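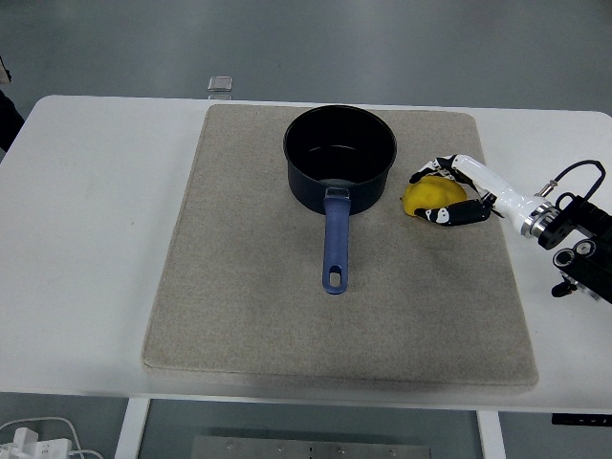
FOR IMMEDIATE RELEASE
Thursday, March 13, 2025

Wilham's Saturday soup kitchen classes are back, and this time there's a proper stove

Hi everyone, Domingo Leiva here. I run the cooking classes at the Henao Street Hall in Wilham, and I've been told a press release should sound official, but I've had two goes at that and both of them read like a parking notice. So I'm just going to tell you what's happening!

The classes start up again on the first Saturday in April. If you came along last year you'll remember we were cooking on camp burners balanced on the old trestles, with the back door propped open and everyone in coats. That's over. The hall kitchen has been finished, the gas is connected, and we have a real stove with an oven that holds its temperature (I've baked four trays of cornbread in it to be sure, and my neighbours are sick of me).

The program is called One Pot, same as before, and the idea hasn't changed. You learn to cook a decent dinner in a single saucepan, with food you can get from an ordinary supermarket, on a night when you've got no energy left. Lentils with lemon. Chicken and rice. A potato and leek soup that my mum made every winter and that I still think is better than mine. There's a tomato and egg dish we added halfway through last year after a few people asked for something quicker, and it ended up being the one everybody wrote to me about.

Each class runs for 2 hours and costs $3, which goes towards the groceries. If $3 is a stretch this week, come anyway and have a quiet word with me at the door. Kids over ten are welcome with an adult. You don't need to bring a thing except a container with a lid, because you'll be taking leftovers home.

Why a saucepan and not something fancier? Well, I moved out of home at nineteen with one pot and a fork, and I lived on toast for most of that year because I thought real cooking needed equipment. I'd look at a recipe, see a food processor and a casserole dish, and close the book. What I needed was somebody to stand beside me and show me how to soften an onion without burning it. That's most of what happens on a Saturday. We spend a good while on onions. We talk about salt, and when to put the lid on, and how to tell when rice is done without stirring it to glue.

The new kitchen was paid for through the Lenard Fund, along with money raised locally at the spring fair and the two trivia nights. Janix Kitchens in town did the benches and cupboards at a big discount, and their fitters stayed until nearly nine on the last evening to get the doors hung. I can't thank them enough, although I have tried, mostly with soup. The full fit-out came in a bit over what we'd hoped, so there's no dishwasher yet. Tea towels are on the hook by the sink and you will be handed one!

We've also put together a small recipe booklet. It has 80 pages and all the dishes from last year's classes, plus a section at the back on what to do with half a cabbage. It's free at the first class, and after that you can pick one up from the hall office or the library counter. I wrote it the way I talk, so it wanders a bit. The measurements have been checked by someone more careful than me.

Bookings open on Monday morning. You can ring the hall office and ask for extension 627, or put your name on the sheet inside the front door. Please tell us about allergies when you book. We can work around nearly everything if we know before the shopping's done, and there'll be a vegetarian version of every dish.

If you're from the local paper or the radio, you're very welcome to come and film or take notes, but I'll warn you that you'll be given a knife and a carrot. I'm happy to do interviews on weekday afternoons, after the lunch rush at my other job.

The hall is on the corner opposite the bakery. Parking's around the back, and the ramp is on the left side of the building. Doors open at ten, with cooking from half past.

Media contact: Domingo Leiva, One Pot classes, Henao Street Hall, Wilham, extension 627

ENDS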